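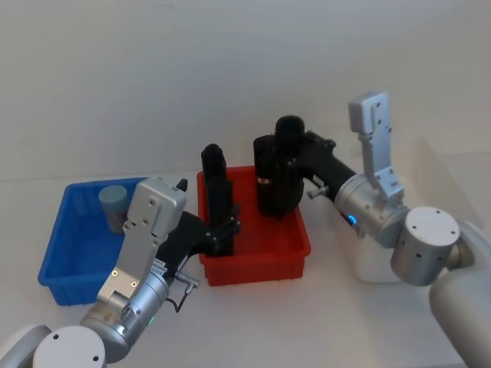

3 min read · 14 posts

1/ We've spent most of the year working out what a two-arm bench cell costs a shop our size. Budget went in last week, so I'm writing down how we got there while I still remember. Small contract packing business, short runs, lots of product changes.

2/ The job is sorting and moving small upright items between trays. Cylinders mostly, some with caps, some with labels that have to stay unscuffed. Red tray, blue tray, white table. It's dull work and we do a lot of it.

3/ First mistake was asking for quotes on "a robot". You get the price of an arm. You don't get the gripper, the bracket that holds anything else to the wrist, the cabling, the table or the person who makes it all talk. Ask for a price on the job.

4/ We got two full quotes, one from Truvham and one from Lernow. Truvham was lower on the arms and higher on everything after. Lernow was the reverse. Once I put both into the same spreadsheet with the same line items they were a lot closer than the cover pages suggested.

5/ Grippers. Budget for spare fingers from the start. Ours are a wear item and they were $346 a set at the time of quoting, plus freight. I put four sets in year one. Wichai Panyasiri, who runs our floor, wanted six and he'll probably be proven right.

6/ Cables are the other one. Anything that hangs off a moving wrist will flex all day and eventually fail. $252 for a replacement lead doesn't sound like much until the cell is sitting there for a week while it ships. Buy the second one with the first.

7/ Trays. We nearly specced custom machined nests for every product at $921 each. Wichai asked why we couldn't keep the plastic bins we already had. We tried it in the demo and decided the bins were fine for most of the range. The nests went to a "maybe" tab and the colour coding stayed as is.

8/ One arm or two? Two costs more, obviously, but not double, as the table, guarding and integration days are shared. What pushed us was the layout. With an arm coming in from each side they can both reach the centre tray, and we don't have the floor space for two separate benches.

9/ The catch with two is they can get in each other's way. Ask the vendor to show both arms over the same tray at once, with your parts, and your tallest part in particular. Lahlou (our integrator) charged a day for this and it was the best day's money in the whole project.

10/ Integration was our biggest single line. I'd read that it would be and I still under-guessed it. Get it quoted in days with a day rate, so when you change your mind — and you will — you know what the change costs.

11/ Training. The Burnach course is what we went with for two operators. Check whether travel and accommodation are included. Ours weren't, and I had to go back and ask for more, which I didn't enjoy.

12/ Things I left out of the first draft and had to add: risk assessment, an electrician for the new outlet, insurance update, storage for spares, and somebody's wages while they stand beside the thing for the first month.

13/ Lease vs buy. We're buying. The lease looked good monthly but the end-of-term terms were vague and the grippers weren't covered. If your volumes are less certain than ours, you might land the other way. Talk to your accountant before you talk to the sales rep.

14/ Order goes in once the budget's signed off, install pencilled in for April. A couple of people have asked for the spreadsheet. I'll take our prices out of it and post the blank version under this one.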